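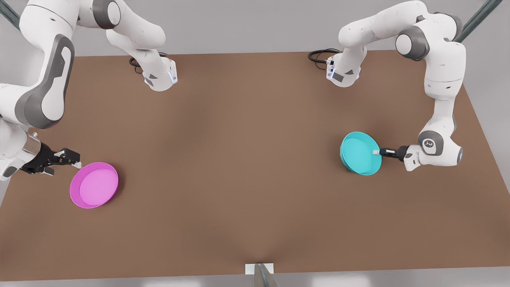 Home | Guides | Two-arm cell | Gripper comparison | Downloads

2023-09-21
Kausar Rana

4. Comparing gripper settings in the simulated cell

This section covers the bowl-and-plate task, which is used to compare the Cekotar and Nenberg controller profiles before either is loaded on the real arms. Complete section 3 (joint limits and home pose) first.

Left and right are the robot's own. With the default camera, which faces the arm mounts, the left arm appears on the right of the view. All log files follow the robot's naming.

4.1 Preparing the run

1. Start the simulator and open the two-arm table model.
2. Check that both arms report the home pose and that both grippers read fully open.
3. Load the Cekotar profile on both arms. Do not mix profiles within one batch.
4. Set the grip force limit to 40 N.
5. Set the control step to 2 ms. A longer step lets the fingers sink into thin rims and gives false holds.
6. Place the cyan bowl on the left arm's side and the magenta plate on the right arm's side.

Note: The table texture has lighter and darker patches. They have no height and do not affect contact.

4.2 Running the task

1. Move the left gripper to the rim of the bowl with the fingers open.
2. Close on the rim and wait for the contact flag on both fingers.
3. Raise the bowl clear of the table. It may tilt on to its edge; this counts as a hold if the flag stays on.
4. Keep the right gripper open above the plate until the left arm reports a hold.
5. Lower the right gripper, close on the plate rim and lift.
6. Return both dishes to the table and open both grippers.
7. Reset and repeat to a total of 1,000 runs, then load the Nenberg profile and run the same batch with the same random seeds.

CAUTION: Do not send a simulated path to the real arms unless the cable model is switched on. The cables behind the bases are drawn in every view, but are left out of collision checks by default.

CAUTION: If a finger passes through a dish, stop the batch. Results logged after this point are not valid.

4.3 Reading the results

Compare hold rate, peak finger force and time to contact. Treat the bowl and the plate separately. The plate lies flat and its rim is low, so most failed grips are fingertip contacts with the table.

If the two profiles differ only in time to contact, check the approach speed in both files. The profiles supplied in March had different defaults (Carrilho, test note 2).

Continue to section 5, Camera placement.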